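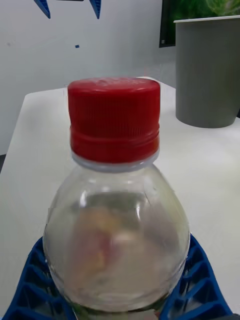

Randcombe arm diary: your questions

How many tries do you record per object?
Four for each starting spot, and then I move the object and go again. Bottles get more from me because clear plastic is hard for the model (and, let's face it, hard for me on the monitor too).

Do you throw out the bad ones?
Nope! A fumbled grab followed by a good recovery is gold. I only delete a run if I bumped the table or forgot to press stop – both happen more than I'd like.

Why a wrist view?
It stays close to whatever the fingers are closing on. Meifang Zhong talked me into it in December and I haven't looked back.

Soft fingers or hard ones?
Soft. They bend around round things, so I can be a bit sloppy with my aim and still get a usable example.

How long is a session?
Two hours, tops. After that my driving gets jerky, and the model will happily learn jerky.

Can I send you objects?
Yes please! Caps on, nothing breakable, and put your name on the box.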